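The corner shop near my flat changed hands in July, and the new owners moved the bread. I don't mean they moved it somewhere silly. They moved it one aisle over, next to the jam, where any sensible person would look for it. I have been furious ever since.

I've shopped there for 12 years. In that time I had worked out a route that took me from the door to the counter in 4 minutes, with milk on the left, bread at the turn and a brief moral struggle beside the biscuits. I could do it half asleep, and at seven on a Monday morning I generally did. Now I stand where the bread used to be, staring at tinned beetroot, like a dog outside a house its family has sold.

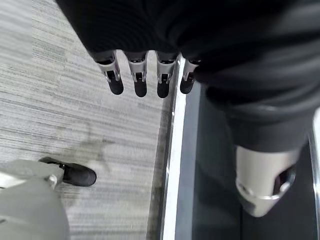 Four fingers, pointing at the floor.

My argument is that habit deserves more respect from the people who arrange shops. The trade calls the practice a "refresh", a word that ought to be kept for lemonade. The theory, as I understand it, is that a customer who can't find the rice will wander, and a customer who wanders will come home with a scented candle. I've no doubt this works on somebody. When I can't find the rice I go home and have toast, provided I've managed to find the bread.

There's an honourable case for the other side, and I'll put it as fairly as my mood allows. Shops go stale. The lower shelves fill up with things last bought for a christening. A new owner has every right to look at the place with fresh eyes and ask why the light bulbs live with the cat food. I concede the light bulbs. I'd even got used to telling visitors about them, with some local pride.

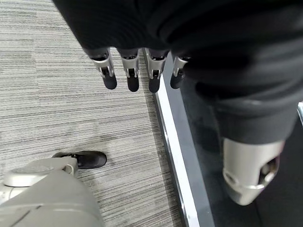
Severin Bühler wrote to me after I grumbled along these lines last time, to say that I was confusing a shop with a museum. "You want everything left where it was the year you moved in," the letter went. "My mum uses a walker, and the old layout had her reversing out of the tea aisle. She thinks the new one's beaut." I have read this several times looking for the weak spot and haven't found it.

So let me narrow the complaint. Widen the aisles by all means. Put the tea where a walker can reach it. What I object to is the change made for its own sake, the one that comes back every 15 weeks like a rash and leaves no one's mum any better off. The big supermarket up the hill is the real offender there, and I've stopped going for anything I need in a hurry.
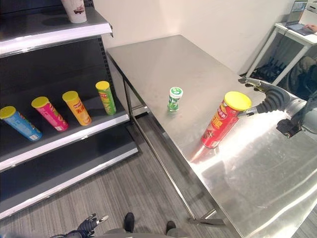
Memory for where things are is a peculiar sort of knowledge. It can't be written down or passed on, and it's worth nothing at all outside one building. I couldn't tell you my own licence plate, yet I can still walk you through a milk bar that closed when I was a teenager, lollies by the till and ice creams under the window. Colour does most of the work. I doubt many of us read a label when a pink canister between a light blue one and an orange-yellow one has already told our hand where to go. Shuffle the row and we're back to reading, squinting and patting our pockets for the glasses.

That's labour, and the shopper does it unpaid. We already scan our own groceries and bag them, and now we're expected to relearn the neighbourhood as well. If I sent the shop an invoice for time spent hunting custard powder, I expect they'd think me a crank. They may think so already, having seen me circle the freezer twice and leave with nothing but a lime.

A modest proposal, then. When something moves, leave a card in the old spot for a month saying where it's gone. Handwritten would do. The library does it whenever the large print shifts – and the library isn't even trying to sell me a candle. 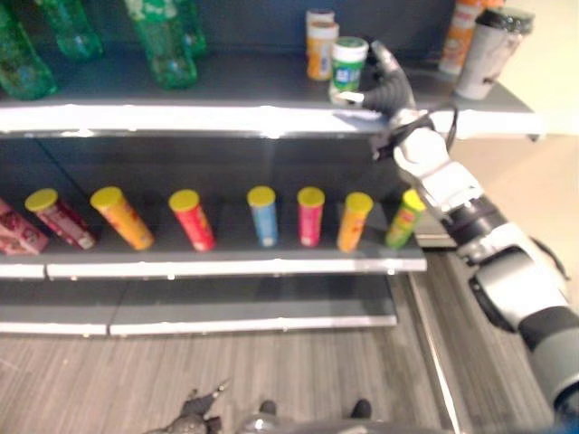

Green lid, top shelf.

I did ask the new owner about the bread. She was very kind. She walked me to it, although it was only one aisle, and waited while I chose a loaf, and then mentioned that they were thinking of moving the milk.

Contact the editor | Copyright Stevine | Back to top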